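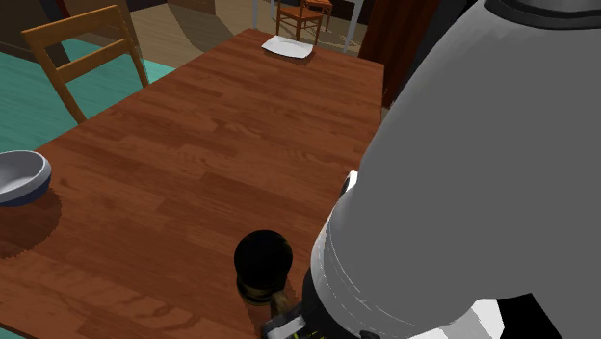

Unit 3: When the simulated run fails
Handout for the table-clearing lab. Prepared by Philomena Bonsu, revised 17/04/2025

Read this before you start the lab report. It covers the fault most groups ran into last year and how you are expected to write it up.

Background
The task was to pick up a bowl from a dining table and set it down again near the middle. Groups ran 50 trials each in the Daroven simulator with the standard kitchen layout. The arm controller was the one from Unit 2 with no changes.

In 18 of one group's trials the wrist kept moving down after the fingers should have stopped above the tabletop. The simulator let the finger plates sink a little way into the wood, then pushed them out again in a single time step. The arm jumped sideways and the bowl left the table. The log showed a contact force of 935 newtons on the step before the jump. The controller's own limit was set far below that and did not trip.

What caused it
Two separate faults, which is why it took a while to find.

1. The table height in the planner's file did not match the table height in the scene. Someone had swapped the table model in August and left the old value in the planner.

2. The force limit was checked on a filtered signal. The filter averaged over several steps, so a spike lasting one step hardly showed.

Fixing the height alone made the jumps go away. The group stopped there and reported the problem as solved. Noreen Ó Súilleabháin reran their code with the bowl moved near the edge of the table and the force check missed another spike, this time from a finger landing on the rim.

Why we care about it in simulation
Nothing gets bent in a simulator and you can reset in a second. The same controller file goes onto the arm in the Flanagan lab in the second half of term. A force check that doesn't work in the simulator will not work there either, and people will be standing near the bench.

For your report
Give the trial number and time step of each failure. Plot the raw force and the filtered force on the same axes. State what you changed, one change per run, and keep the logs from before the change. "Adjusted parameters" will not get marks.

If a run fails and you can't explain it, say so and include the log. Do not delete the run or leave it out of the total.

Before the next lab
Check the table height in your own planner file against the scene file. Bring both values with you.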